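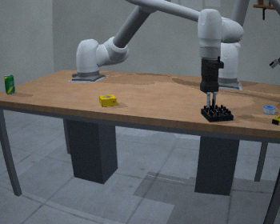
Shewit Gebru

Jewelry label Chala has added a line of brooches and earrings to its fall range, made with the Pillstead glass studio. The collection is called Skinlow and went on sale November 17, 2023, through the label's own site and at the Flindunent store, which has carried Chala's work for the past five years.

There are 19 pieces in all. Most of them are brooches, a category the label had left alone until now. They pair flat disks of opaque glass with frames of oxidized silver, and the pins on the back are steel. The earrings use the same glass cut into smaller ovals and half circles, and come on either posts or hooks. A single long pendant on a waxed linen cord completes the set.

The colors are muted compared with last year's enamel rings. Olive, brick, bone and a dark blue close to ink make up most of the line. Two of the brooches also come in a pale yellow that Pillstead mixed for the project and does not plan to use for anything else.

Chala said work on the collection started in August of last year, when the label was looking for a material lighter than the stone it had been setting. Large stone brooches tend to pull at knitwear and make a thin collar sag. The glass disks are ground down on the back to take off weight, and the biggest brooch weighs 30 grams with its frame.

"We wanted something you could put on a sweater in the morning and forget about until you took the sweater off," the label said in a note sent out with the lookbook.

The frames are cast, then filed and darkened by hand. The finish will wear at the edges with use and the silver underneath will start to show. Buyers who prefer the darker look can send a piece back to have the finish redone, free for the first year and for a small fee after that. Repairs to the glass are not offered, but a broken disk can be replaced if the color is still in stock.

Each piece comes in a gray card box with a square of felt. The brooches have two pins set side by side, so they stay level on heavier cloth such as coats and blazers. Chala advises against wearing them on silk.

Flindunent is showing the full line in its front cases, along with seven early samples that are not for sale. Among them is a square brooch that was dropped because the corners chipped during grinding. The samples will stay up through the end of the year.

Online orders ship within a week, except for the pale yellow brooches, which are made to order and take longer. Gift wrapping is available at the store only.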